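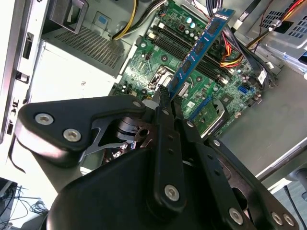
A blue memory module and the slots on the green board

Subject: Re: [oldservers] Moving our archive to the Bisgaard machine

Hello all,

thank you for the answers to my first message. I write again with what I did, and with one question that is still open.

> If the archive is only 138 GB I would not bother with
> a new disk array. Copy it over the network at night,
> compare the checksums, and keep the old server switched
> off on a shelf for half a year. How much memory does the
> new one have? The search index in Plulteck is hungry.
> Also, please tell us which file system you took, we had
> bad luck at Datville with very long file names.

I followed this advice almost completely. The copy started at 7 in the evening and was ready before I came to the office the next morning. I used rsync with the checksum option for the second pass. It found 2,416 files with a different date, but the content was the same in every one. I believe the old server wrote summer time wrongly, so I left the dates as they are on the new side.

The file system is ext4. Long names were a problem for us also, but in a different way than in Datville. Our scanning people in the years before used the full title of each document as the file name, with spaces and with accents. Over 600 of these names had accents in the old Latin-1 encoding, and the web pages could not open them. I converted them with convmv. Please run it first without the --notest option and read the list, it will show you what it wants to do. I had two files that wanted to get the same name, and I renamed one by hand.

About the memory: the index is hungry, yes. With the default settings Plulteck stopped when it was building the index for the parish newspapers. I set the batch size down to 800 pages and then it went to the end. It is slower, but it has to be done only once. Searching is quick enough for our readers, who are mostly families looking for one name.

Now the question. In the old installation we had a small script from the Driltmont package which made the thumbnails every night. On the new server the script runs, it gives no error, and the log says "done", but the thumbnails for TIFF files with more than one page are made only from the last page. Before, it was the first page. Did somebody see the same? I looked in the configuration and I found nothing about page order. I could add [0] after the file name in the convert command, but I do not like to change a script which I did not write, and the next update would overwrite it.

The old server stays on the shelf until November. If somebody wants to compare the Driltmont configuration from both sides, I can send the two files to the list, they are short.

With kind regards from Bisgaard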